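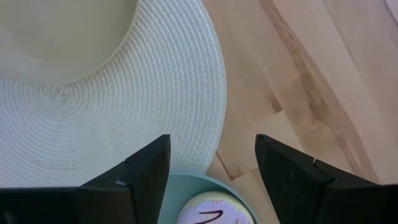

Como montar a mesa do lanche de brincar

Esta montagem serve para uma mesa pequena, com uma criança ou duas. Leva 15 minutos, contando com passar o pano no tampo.

Material

Um individual redondo entrançado, de cor clara
Uma taça larga e baixa
Um prato liso
Donuts de brincar
Um vaso pequeno com planta artificial

O individual que usamos é da Leltetti, em cordão enrolado. O prato e a taça vieram da Usberg e podem ser trocados por outros que haja em casa.

Passo 1. Limpe o tampo com um pano bem torcido e seque logo a seguir. Na madeira clara, a água parada nas juntas acaba por deixar marca.

Passo 2. Pouse o individual junto à borda onde a criança se vai sentar. Se vier enrolado da loja, deixe-o de véspera debaixo de uns livros pesados.

Passo 3. Ponha um donut no centro do individual, com a cobertura para cima. Os restantes ficam espalhados pela mesa, ao alcance da mão.

Passo 4. Coloque a taça atrás do individual, a um dos lados, e o prato do outro lado. Um prato azul claro destaca-se bem do branco.

Passo 5. O vaso vai para trás do prato. Escolha um baixo e de base quadrada, que tomba menos.
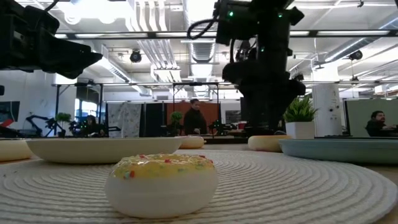

Jarmila Doležal: Fiz com os meus netos e troquei o passo 3. Comecei com todos os donuts dentro da taça e foram eles a distribuir. O individual escorregava um pouco, pus por baixo um quadrado de rede antiderrapante e ficou resolvido.

A rede funciona bem, desde que seja cortada mais pequena do que o individual. Para um de 60 cm, o quadrado pode ter 18 cm de lado.

Para arrumar

Limpe os donuts com um pano húmido e guarde-os secos. O individual sacode-se à janela e escova-se no sentido das voltas do cordão. Guarde-o deitado, por baixo dos pratos.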